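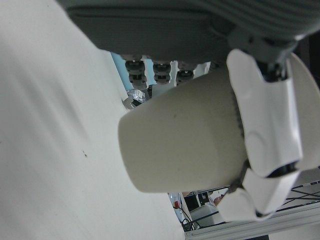
Step 1. Set up before you record anything

Quick notes for whoever is on cups next. Written in a rush between batches, will tidy up in March. Miroslava Pylypenko wrote the first version for the old arm, most of it still holds.

You need: the arm homed, Baton running (that's our recorder), a sleeve of plain paper cups, the task sheet. Lens on the wrist camera wiped. Use the lens cloth, not your jumper.

Open Baton, new session, task name "cup_side". Spelling matters, the training script reads it as is. Last month we had a "cup_sdie" folder nobody trained on for ages.

Check the wrist view. Fingers should be in shot with a cup in them, like the picture up top. If you only get cup and no finger, the bracket has slipped. Nudge it back, tighten, check again.

Step 2. Warm up

Do 2 throwaway grasps with recording off. Gets your hand used to the glove again. Fingers close a touch later than you do, so wait for them. Don't squeeze harder.

Step 3. Record one example

Start pose. Press the pedal. Beep.
Reach, slowly at first.
Close thumb and fingers on the wall of the cup. Paper gives, so stop as soon as it's held.
Turn it on its side, hold still for a breath.
Back upright, put down, let go.
Pedal again.

One go, one file. If you fumble and then rescue it, keep it and tag it "recover". Those are useful. If you fumble and swear and stop the arm, bin it.

Step 4. Change something

Every 20 examples move the cup's start spot. Also change one of: which way the cup leans, the lamp, what's lying about nearby. Only one at a time or we can't tell later what threw the model off.

Scuffed cups are fine, leave them in. Crushed ones go in the recycling. A dented cup teaches it to dent cups, or so Ornella says, and her runs on the Rukoretti set did come out better once she'd pulled them.

Step 5. Check the batch

Play back the first, the last and a few from the middle. Looking for:

- frames dropped (picture jumps)
- finger angles flat while the hand is clearly moving, means the glove lost its conection
- pedal pressed late, so the reach is missing

Trim dead time at the start. Leave the end alone, the script wants the let go.

Step 6. Upload

Copy to the Hrytsenko drive, folder named by task then batch number. Wait for the tick. Then fill in the sheet: batch, how many kept, how many binned, anything odd.

We're at 143 kept for cup_side. Target is 1000 before the first proper training run, so plenty to do. Tulmont want the mug task after, same steps, heavier object, notes to follow.

Problems

Fingers won't open: stop, power off the hand only, count to ten, back on. Re-home.

Baton says "no wrist stream": unplug the camera lead at the PC end and put it back in. If that doesnt work restart Baton, not the arm.

Anything else, ask Ornella Pagano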